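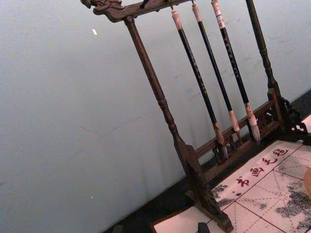
Re: Asking price bands and the two-month relist rule

July, 9:40 am
From: the Lurkthorpe desk, Ormsby Lettings and Sales

> We have had a three-bed terrace in Lurkthorpe on the books since spring.
> The sellers want to drop the price by a small amount every couple of weeks
> until somebody bites. The portal feed from Prerkel shows the listing as
> "reduced" each time, and viewings have dried up. Is there any harm in
> pulling it and putting it back as new? Also, does the search banding
> still work the way it did before the Tronell update?

Taking the second question first. The banding has changed. Before the update, a buyer who set an upper limit saw everything up to and including that figure. The feed now treats the upper limit as exclusive on saved searches and inclusive on one-off searches. A house priced exactly on a band edge will therefore show up when someone types the search in by hand, and will be missing from the email alert the same person gets the next morning. We found this by comparing alert counts for two listings on the same street, one on the edge and one just under it.

The practical fix is to price a little below the edge. I would not go far below. A cut of 100 is enough to move the listing into the lower band for saved searches, and it does not trigger the "reduced" flag, which needs a larger change than that.

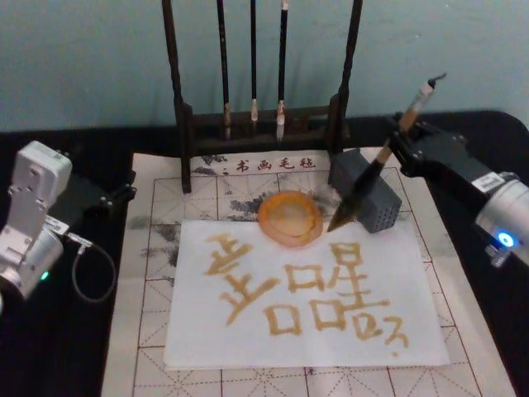 On relisting, the feed matches on address and on the property reference. If you pull the listing and put it back under the same reference, the original date comes back with it and you have gained nothing. If you create a new reference, the address match still runs, but only against listings withdrawn in the last 168 hours. After that it goes in as new. Check your contract with the sellers before you do this. Ours says a withdrawn property needs a fresh signed instruction, and the old one cannot be carried over.

Small repeated cuts are a separate problem. Each one resets the flag and pushes another alert to the same buyers. I pulled our own figures for the Lurkthorpe office: 1,146 alerts sent on one bungalow, and 2 viewings booked from them. The same buyers were getting the same house over and over. One larger cut, timed with new photos, did better for us on a similar property, though the season was different, so treat that with care.

For your terrace I would do it in this order:

1. Agree one new price with the sellers, just under a band edge.
2. Change the price and the photos in the same feed upload.
3. Leave it alone for a month.
4. Withdraw and relist only if step 3 brings no viewings.

One open point. I do not know whether the exclusive limit also applies to the map view - the release notes leave it out, and my tests gave mixed results. If anyone on the list has a reply from Prerkel support on this, please post it.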